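제목: Re: Dai 핸드헬드 그리퍼 키트, 써 보신 분 계신가요?

안녕하세요, Ketside 작업실입니다. 답장이 많이 늦어 죄송해요.

> Cudosier에서 파는 Dai 키트를 살까 고민 중입니다.
> 신발처럼 모양이 제각각인 물건도 잘 잡히는지,
> 소모품은 얼마나 드는지 궁금합니다.

저희는 4월부터 Dai 두 벌을 쓰고 있고, 지금까지 모은 시연이 3,731건이에요. 아래는 어디까지나 저희 작업실 경험이니 편하게 읽어 주세요.

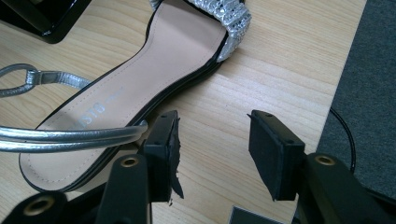 소모품 이야기부터 드릴게요. 제일 먼저 챙기실 것은 패드 폼이에요. 본체는 아직 불만이 없는데 폼은 정말 빨리 상하더라고요. 왼쪽 패드처럼 안쪽 폼이 찢어져 너덜너덜해지면 저희는 바로 갈아 줍니다. 오른쪽은 멀쩡한데 한쪽만 저렇게 되는 일도 흔하니 낱개로 넉넉히 사 두세요. Skustosness 호환 폼이 한 장에 3,000원 정도인데, 저희 손에는 순정보다 이쪽이 더 잘 맞았어요. (취향 차이일 수도 있고요!)

신발은 솔직히 종류마다 다릅니다. 운동화는 처음 잡아 본 분도 금방 하시는데, 끈 많은 여성 샌들은 연습이 꽤 필요해요. 반짝이 장식이 달린 발등 끈이나 가는 발목 끈을 건드리지 않고 들어가야 하니까요. 저희가 정착한 순서를 적어 둘게요.

1. 신발을 탁자에 눕히고 패드를 넉넉히 벌려서 다가갑니다. 급하게 들어가면 끈부터 걸려요.

2. 검은 테두리 양옆에 패드를 대고 분홍빛 안창을 사이에 두듯이 맞물립니다. 박음질 선을 눈으로 따라가면 방향 잡기가 한결 편하답니다. 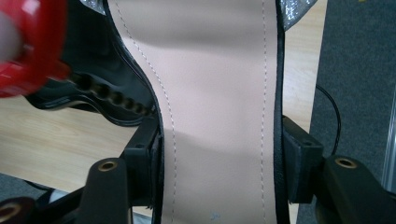 3. 천천히 들어 올렸다가 다시 내려놓습니다. 새로 오신 분께는 이걸 40번쯤 반복하시라고 권해요. 지루하지만 그다음부터 손이 훨씬 가벼워지거든요.

케이블은 탁자 옆으로 빼 두시면 좋습니다. 더 궁금한 점은 목록으로 편하게 물어봐 주세요. 오후 늦게는 대개 메일을 보고 있어요.

Ketside 작업실 드림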